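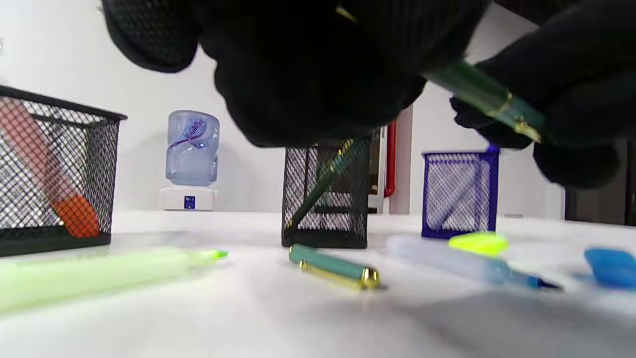

Photo: Verena Strebel

Clovell mesh pencil holders, black and blue
Reviewed by Aitana Llorente, 1st April

I bought the Clovell holders to replace a row of coffee mugs that kept getting borrowed for coffee. They come singly, in black or blue, and I ordered both colors for the shared table at our office. They have been in daily use there for 79 days.

The holder is a plain wire-mesh box with a solid rim. There is no assembly, no divider and no lid. The black looks like every other mesh holder you have owned. The blue is a strong royal blue, with a thicker band at the rim and the bottom edge, and it shows up well on a white table. If you are sorting by color, that helps. We started with pens in black and markers in blue, and the system lasted until the first busy afternoon. Now things go wherever there is room.

Stability is good when the load is light. Long markers lean, and a single pencil will slide down to a steep diagonal with its end against the rim. It stays there. With scissors and a metal ruler on the same side, one of ours tipped when the table was bumped. Spreading the weight fixed it.

The mesh is the reason to choose this over a ceramic pot. You can see an orange cap at the bottom of the holder without emptying it, and a green pen is easy to tell from a green pencil once you get close enough. The downside is that thin things find the gaps. Mechanical pencil leads go straight through, and so do the points of very fine drafting pens. I lost two leads this way before I cut a piece of card for the base.

Cleaning takes longer than it should. Dust settles in the corners and a cloth only pushes it around. A dry paintbrush works better. Touran Yazdani, who sits across from me, rinses hers under the tap and leaves it upside down on a towel. She has had no rust so far, but I would not make a habit of it.

The finish has held up. There is one scratch on the rim of a black holder, from a binder clip, and bare metal shows under it. The blue one has none, though it gets less use.

I also tried the Soltani desk pot for comparison. It is heavier and harder to knock over, and the felt base is kinder to a painted desk. You cannot see into it, though, and it holds less. For a desk with a few good pens I would pick the Soltani. For a shared table where people grab something and drop it back — usually without looking — the Clovell is the better fit.

Good: light, easy to see into, the blue is a nice color, finish wears well.
Not so good: thin leads fall through, corners collect dust, can tip if loaded on one side.

I have since ordered 2 more in blue for the supply shelf.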